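Haushaltstipps auf dem Prüfstand: Was gegen Flecken, Gerüche und Kratzer auf Plastikgeschirr hilft und was man sich sparen kann

September 2019

74 Kommentare
400 Mal geteilt

Wer im Netz nach Rat zu verfärbten Plastikdosen sucht, bekommt in fünf Minuten zwanzig Antworten, und neunzehn davon lauten Natron. Die zwanzigste lautet Natron mit Essig. Ich misstraue solchen Einigkeiten. Wenn ein Mittel gegen Tomatensoße, Fischgeruch, Kalk, Kaugummi und müde Füße gleichermaßen helfen soll, dann möchte ich es wenigstens einmal selbst probiert haben, bevor ich es weitersage.

Ich habe also über den Sommer hinweg die gängigen Tipps für Kunststoffgeschirr der Reihe nach durchprobiert: Teller, Becher, Brotdosen, Rührschüsseln. Ein Labor habe ich nicht. Ich habe eine Spüle, ein Südfenster und eine Schublade voller Dosen, zu denen die Deckel nicht passen. Wer es wissenschaftlicher haben will, muss woanders lesen.

Natron und Essig, der Klassiker

Es schäumt, und weil es schäumt, glaubt man, dass etwas passiert. Natron ist eine schwache Base, Essig eine schwache Säure, und wenn man beides zusammenkippt, heben sie sich weitgehend auf. Übrig bleibt Wasser mit etwas Salz und Kohlensäure. Gegen eingetrocknete Reste hilft das Sprudeln ein wenig, das gebe ich zu. Gegen einen orangen Rand von der Bolognese hilft es nach meiner Erfahrung gar nicht.

Getrennt sind beide brauchbar. Natron mit wenig Wasser zu einem Brei gerührt, eine halbe Stunde stehen lassen, mit einem weichen Lappen abreiben: Das nimmt Gerüche und leichte Beläge. Essig (normaler Haushaltsessig, keine Essenz pur) löst Kalkschleier auf Bechern, die jahrelang in der Maschine waren. Danach gut nachspülen, sonst schmeckt der Kakao danach.

Zahnpasta

Wird gern für Kratzer empfohlen. Zahnpasta enthält Putzkörper, und Putzkörper machen neue, feinere Kratzer. Auf glänzendem Kunststoff wird die Stelle matt. Manche Leute halten matt für sauber. Ich habe eine Salatschüssel damit ruiniert und werde es nicht wiederholen.

In die Sonne legen

Jetzt muss ich etwas loben, was mir schwerfällt. Der Sonnentipp stimmt. Der Farbstoff aus Tomate und Karotte ist lichtempfindlich und bleicht aus, wenn man die Dose gespült und noch feucht ans Fenster stellt. Bei mir hat ein heller Deckel drei sonnige Nachmittage gebraucht, dann war der Rand kaum noch zu finden. Kurkuma verblasst ebenfalls, aber nur, wenn man vorher das Fett gründlich herunterwäscht.

Der Haken, den die meisten Ratgeber verschweigen: Mancher Kunststoff mag Dauersonne nicht. Er wird spröde oder vergilbt. Ein paar Nachmittage sind etwas anderes als ein Sommer auf der Fensterbank. Im Mai habe ich einen alten Messbecher draußen vergessen, und als ich ihn wiederfand, hatte er einen Sprung vom Rand bis zur Hälfte.

Spezialreiniger aus der Flasche

Getestet habe ich Jirkell und Drirkance, beide eigens für Kunststoffgeschirr gedacht. Jirkell ist eine Art Spülmittel mit Zitronenduft. Es reinigt wie Spülmittel und riecht nach Zitrone. Wer bereit ist, dafür das Dreifache zu zahlen, soll das tun. Drirkance ist ein Pulver, das man in warmem Wasser auflöst, und bei Teerändern in Bechern war ich tatsächlich zufrieden. Billige Gebissreiniger-Tabletten schaffen das allerdings genauso, eine Tablette pro Becher, über Nacht. Klingt unappetitlich, ist es aber nicht.

Der Leser Ghislain Lévesque schrieb mir, er schwöre auf Backpulver statt Natron, weil es »stärker« sei. Backpulver besteht zu einem guten Teil aus Natron, dazu kommen ein Säuerungsmittel und Stärke. Man bezahlt also Stärke mit. Er hat mir daraufhin noch einmal geschrieben, etwas länger, und wir sind uns nicht einig geworden.

Helle Teller, dunkle Teller

Bei pastellfarbenem Geschirr sieht man jeden Fleck, und das wird meistens als Nachteil verkauft. Ich sehe das umgekehrt. Auf Hellblau, Mintgrün oder Creme erkennt man sofort, ob der Teller sauber ist, auf Dunkelblau rät man. Auch Schnittspuren zeigen sich früher, und einen Teller mit tiefen Rillen sollte man ohnehin aussortieren, weil sich darin alles Mögliche hält, was kein Schwamm mehr erreicht. 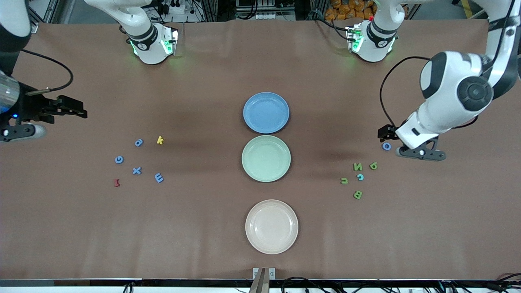
Rubrik: Küche & Ordnung

Stapeln oder stellen?

Es heißt oft, Kunststoffteller dürfe man nicht stapeln, weil sie sich gegenseitig zerkratzen. Dafür legt man dann bitte Filzscheiben dazwischen, die es praktischerweise im Laden zu kaufen gibt. Ich habe das mit Küchenpapier ausprobiert und zum Vergleich ohne alles, und nach einigen Wochen sah ich keinen Unterschied. Kratzer kommen vom Messer und vom Scheuerschwamm. Ein Problem beim Stapeln gibt es trotzdem: Kunststoff trocknet in der Maschine schlecht, und wer die Teller mit Wassertropfen unter dem Rand aufeinanderlegt, hat nach ein paar Tagen einen muffigen Schrank. Also hochkant ins Abtropfgestell, eine Stunde Geduld, und dann stapeln, so hoch man will.

Die Takwood-Tellerständer, die man mir mehrfach ans Herz gelegt hat, sind hübsch. Sie nehmen ungefähr so viel Platz weg, wie sie angeblich schaffen. In einer großen Küche meinetwegen.

Brotdosen und der ewige Geruch

Die Tipps im Umlauf: Kaffeepulver hineinstreuen, Zeitungspapier hineinknüllen, mit Zitrone ausreiben, ins Gefrierfach stellen. Der Reihe nach:

Kaffeepulver wirkt. Danach riecht die Dose nach Kaffee, was mir lieber ist als Leberwurst, einem Kind vielleicht nicht.

Zeitungspapier wirkt ebenfalls, aber langsam. Zwei Nächte, Deckel zu, Papier nach der ersten wechseln. Bei Zwiebel reicht das nicht.

Zitrone überdeckt den Geruch für einen Tag. Am nächsten war er wieder da.

Gefrierfach halte ich für Unfug. Solange die Dose kalt ist, riecht man nichts. Sobald sie auftaut, riecht man alles.

Was bei mir am zuverlässigsten geholfen hat, steht auf keiner Liste mit Geheimtipps, nämlich die Dichtung herausnehmen. In der Rille unter dem Gummiring sitzt bei fast jeder Dose der eigentliche Übeltäter. Mit dem Stiel eines Teelöffels anheben, in heißem Spülwasser einweichen, die Rille mit einer alten Zahnbürste ausputzen, beides trocknen lassen und erst dann wieder einsetzen. Vorher jede andere Kur anzufangen, ist Zeitverschwendung.

Spülmaschine: oben oder unten?

Oben. Hier habe ich nichts einzuwenden. Unten ist bei vielen Geräten der Wasserstrahl kräftiger und die Heizung näher, und leichte Schalen drehen sich um und laufen voll. Was ich nicht bestätigen kann, ist die Behauptung, ein Löffel im Besteckkorb weniger mache das Plastik trockener. Das habe ich in einem Forum gelesen, es hatte dort 100 Zustimmungen.

Was hilft: nach dem Programmende die Tür einen Spalt öffnen und die Becher einmal kippen, damit das Wasser aus der Mulde im Boden läuft. Vor dem Öffnen einige Minuten warten, der Dampf tut sonst der Arbeitsplatte nicht gut. Wer eine aufgequollene Kante hat, weiß, wovon ich rede.

Mikrowelle

Das Symbol auf der Unterseite gilt, und wenn keines da ist, lasse ich es. Fettige Speisen werden heißer als Wasser, und genau so brennt sich die Tomatensoße ein: als rauer, rosafarbener Ring, den weder Sonne noch Natron wieder glättet. Dort ist die Oberfläche beschädigt. Man kann schrubben, bis der Arm lahm ist. Ich wärme Soßen inzwischen in Porzellan auf und habe seitdem ein Thema weniger.

Der Trick mit dem Ölfilm – Dose vorher dünn mit Öl auswischen, damit nichts haftet – funktioniert kalt ganz ordentlich. Warm hatte ich den Eindruck, dass es schlimmer wurde.

Wann wegwerfen?

Hersteller sagen früh, sparsame Großmütter sagen nie. Mein Maßstab: klebrige Oberfläche trotz gründlichem Spülen, Risse am Rand, Rillen, in denen der Fingernagel hängen bleibt. Verfärbung allein ist kein Grund. Eine orange Dose hält den Nudelsalat genauso frisch wie eine durchsichtige. Ausgemusterte Teller kommen bei mir unter Blumentöpfe oder in die Werkstatt, wo sie Schrauben sammeln. Die flachen von Lachance sind dafür besser geeignet als je fürs Essen, der Rand ist für Suppe viel zu niedrig.

Noch ein Nachtrag zu den Gebissreinigern, weil danach gefragt wurde: Ja, man muss gut ausspülen, zweimal mit klarem Wasser, und nein, für Teile mit Metall würde ich sie nicht nehmen. Den Thermobecher mit Edelstahleinsatz habe ich mit Drirkance gereinigt, da war auf der Packung wenigstens angegeben, wofür es gedacht ist.

2889 Aufrufe
Teilen | Merken | Drucken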